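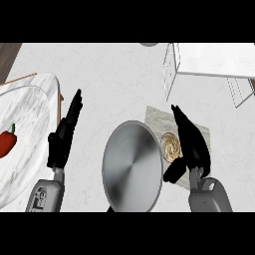 White countertop with gray veining and a marble tray, seen from above. Computer rendering.

Atville approves kitchen replacement program for Polildale homes

2023-12-24 – The Atville Housing Authority has approved a program to replace the kitchens in 556 rented homes on the Polildale estate. Work is scheduled to begin in the spring and will be carried out in three phases.

The decision follows a survey of tenants held in November, in which worn cabinets, poor lighting and a lack of counter space were the most common complaints. Most of the kitchens on the estate are original to the buildings and have had only minor repairs.

Under the program, each household will receive new cabinets, a new sink and faucet, additional electrical outlets and a range hood vented to the outside. Tenants will be able to choose from 11 combinations of cabinet and countertop finish. Appliances owned by tenants will be disconnected and reconnected by the contractor at no charge.

"Residents have waited a long time for this work, and they have been patient," said Kirsty Forsyth, director of property services at the Authority. "We intend to keep the disruption in each home as short as we can, and to give every household proper notice before anyone comes to the door."

The contract has been awarded to Hollus, which also handled the replacement of windows on the estate. Lewis MacBrayne, project manager for the firm, said that crews would work in one building at a time and that water would be restored at the end of each working day. Temporary cooking facilities will be offered in the community hall on Frimpong Street for tenants who need them.

Rents will not be raised to pay for the program, according to the Authority. The cost will be met from the capital repair fund, and a report on spending will be published at the end of each phase.

The Polildale Tenants' Association welcomed the approval but asked for clearer information on accessible kitchens. Its chair, Morag Lennox, said that several older residents had requested lower counters and had not yet received an answer. The Authority stated that an occupational therapist will visit any household that asks for an assessment – requests should be made before the first phase begins.

Homes on the north side of the estate will be completed first, followed by those near the school. The final phase covers the 19 ground-floor apartments facing the river, where damp repairs must be finished before new cabinets are fitted.

Letters with a proposed start date and a finish selection form will be mailed to all tenants. Questions may be directed to Eugeniusz Makowska, tenant liaison officer, at the Atville Housing Authority office during normal business hours.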